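Publié le 20 mai 2020
Par la rédaction de Clama

Qui sommes-nous ?

Clama entretient le linge de maisons de retraite, de foyers et de petits hôtels. L'atelier a ouvert avec quatre salariés et une seule tournée de ramassage. Nous sommes aujourd'hui 16, répartis entre le tri, le lavage, le pliage et la livraison, et nous servons 541 résidents et chambres chaque semaine.

Notre métier reste simple à décrire : le linge arrive en sac, il est trié, lavé, séché, plié, puis rendu à la bonne personne. Le linge personnel des résidents demande plus d'attention que les draps. Un gilet en laine ne se traite pas comme une serviette, et une famille remarque tout de suite un pull qui a rétréci.

L'automatisation chez Clama

En octobre, nous avons commencé à travailler avec la société Ateck sur l'automatisation du chargement et du déchargement des machines à hublot. Ces gestes obligent à se baisser plusieurs centaines de fois par semaine, souvent avec du linge lourd. C'était la première plainte relevée lors des entretiens annuels, devant la chaleur et le bruit.

Le système s'appelle Oei. Il s'agit d'un bras équipé d'une pince à deux doigts et d'une petite caméra placée près de celle-ci. Les essais se font sur des machines de type domestique, les mêmes que dans plusieurs foyers où nous intervenons. Les hublots brillants restent un sujet de travail, car les reflets gênent la lecture de l'image. 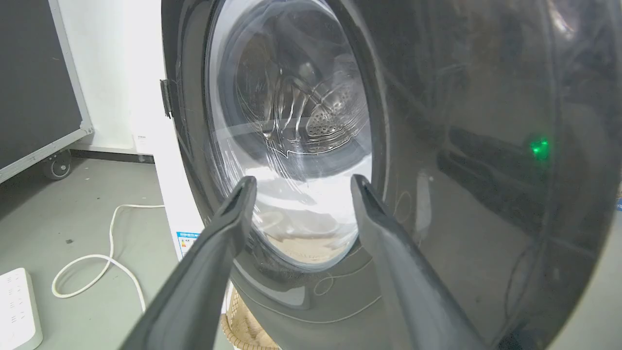

Ce qui change pour l'équipe

Aucun poste n'a été supprimé, et l'engagement figure dans l'accord signé avec les salariés. Les personnes affectées au lavage passent désormais une partie de leur journée au contrôle et au tri, et suivent 10 heures de formation pour surveiller le bras, l'arrêter et reprendre à la main. Le choix du programme et le traitement des taches restent faits par un opérateur.

Tout n'est pas réglé. Le bras est plus lent qu'une personne habituée, et certains collègues préfèrent encore charger eux-mêmes – ils en ont le droit. Les horaires du matin ont aussi été décalés, ce qui ne convient pas à tout le monde. Un point est prévu chaque mois avec l'équipe.

Nos outils et nos partenaires

Le suivi du linge passe par le logiciel Fleseo, qui associe chaque sac à un client et à un programme de lavage. Ateck assure la maintenance d'Oei et se déplace à l'atelier en cas de panne.

Les établissements qui souhaitent visiter l'atelier peuvent en faire la demande auprès de notre accueil. Les visites ont lieu le matin, par petits groupes.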